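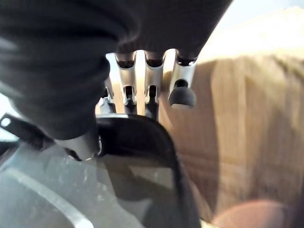

Según uno de los revisores del manuscrito, el lavado doméstico no puede tratarse como una variable única, ya que la temperatura, la carga del tambor y la duración del centrifugado actúan por separado sobre la superficie del tejido. La observación es pertinente y obliga a precisar el alcance de los ensayos.

Figura 2. Tejido gris oscuro con pliegues redondeados.

3.2. Formación de bolitas y pérdida de color

Se compararon dos tejidos de punto de color oscuro, denominados en adelante Drenska y Painemal. De cada uno se cortaron 8 probetas, acondicionadas en atmósfera normalizada antes del primer ciclo. El lavado se realizó a carga constante y con detergente sin blanqueantes ópticos; el secado, en plano y a la sombra. La temperatura fue la misma en todas las series, de modo que su efecto queda fuera de este apartado.

La abrasión se aplicó en seco, con interrupciones cada 300 frotes para la evaluación visual. Dos observadores puntuaron cada probeta de forma independiente – las discrepancias de medio grado se resolvieron por promedio – y la diferencia de color se midió con espectrofotómetro en el centro y en el borde.

En Drenska, las bolitas aparecieron pronto y se desprendieron en parte durante los lavados posteriores. En Painemal, la aparición fue más tardía, pero las fibras de anclaje resistieron y la densidad superficial siguió aumentando hasta el final de la serie. La pérdida de color fue mayor en las crestas de los pliegues que en las zonas planas, efecto compatible con un desgaste localizado y ya descrito para tejidos cardados.

No se dispone de datos sobre el centrifugado. El protocolo Nevorgate, que lo incorpora como factor, se aplicará a las probetas restantes.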